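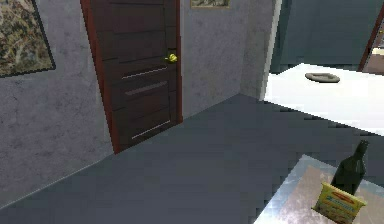
She would never paint a hallway white again, she told me before I'd even got my coat off. White shows every bag and every elbow, and in her old place on the Clastel side of the river she was out there with a sponge every weekend. "I wasn't living in it," she said, "I was just wiping it down!"

I'd come to talk about color, and we did get to it eventually, but first there was coffee, and a long story about a couch that wouldn't go up the stairs at the Thorlacius building (they ended up sawing the legs off). She has been painting other people's houses for 14 years, mostly halls and stairwells, the parts most of us give up on. I asked her why those. "They're cheap to get wrong," she said. "You've got a bad bedroom, you lie awake in it. You've got a bad hallway, you walk faster."

Her rule is to live with a sample until you're sick of it. She brushes it onto a big piece of card and moves it from wall to wall, morning and evening, with the lamps on and then off. One client in Rumora went through so many shades of plum that the cards filled a closet, and then picked the first one. She still laughs about that, and so did I.

We got onto money, because I'm nosy and my own hall is a disgrace. A small entry can be done for $400 if you do the sanding yourself, she said, and she'd rather you did. The last one she did for herself came to $188, brushes included, with the paint bought as returned tins from the Redeck warehouse. "Somebody else's mistake is half price," she said. "I love a mistake."

What about dark colors in a narrow space, though? Doesn't everyone say don't? She rolled her eyes at me. "People say it makes it smaller. It's a hallway, it's already small! Let it be small and look good."

I went home and held a card up next to my coat hooks, a muddy sort of green. It looked awful at noon and pretty great at supper, so I've left it taped there for now.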